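Paper retention, second pass

In March I reduced the household paper archive from 12 categories to five. The old scheme had grown by accretion, and most of the categories held fewer than two documents at any time. Searching them took longer than searching one mixed pile.

The current set is tax, property, medical, vehicle and pending. Pending is the only one allowed on the desk. Everything else is scanned at 300 dpi, named by year and issuer, and boxed.
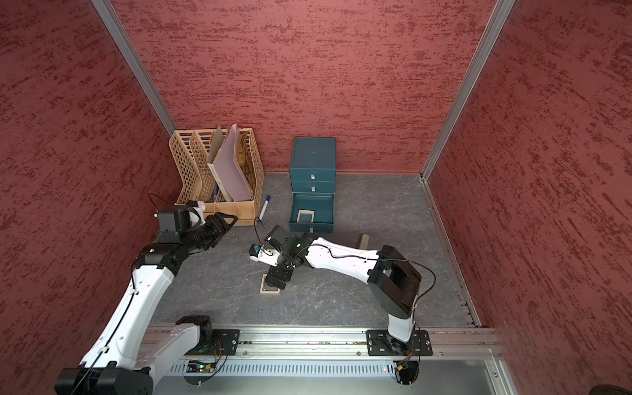

Desktop file organizer, tan plastic, with a pink folder at the front.

Scanning produced 335 files. Text recognition worked well on laser-printed pages and poorly on thermal receipts – I now photocopy those on arrival, before the print fades. Shoaib Rind suggested putting the year first in each file name, and that fixed the sort order without any extra software.

One problem remains. Warranties span property and vehicle, and I keep filing them in whichever box is closer. A cross-reference sheet inside each lid is the next thing to try. The boxes have shallow lids, so it will have to be a single page.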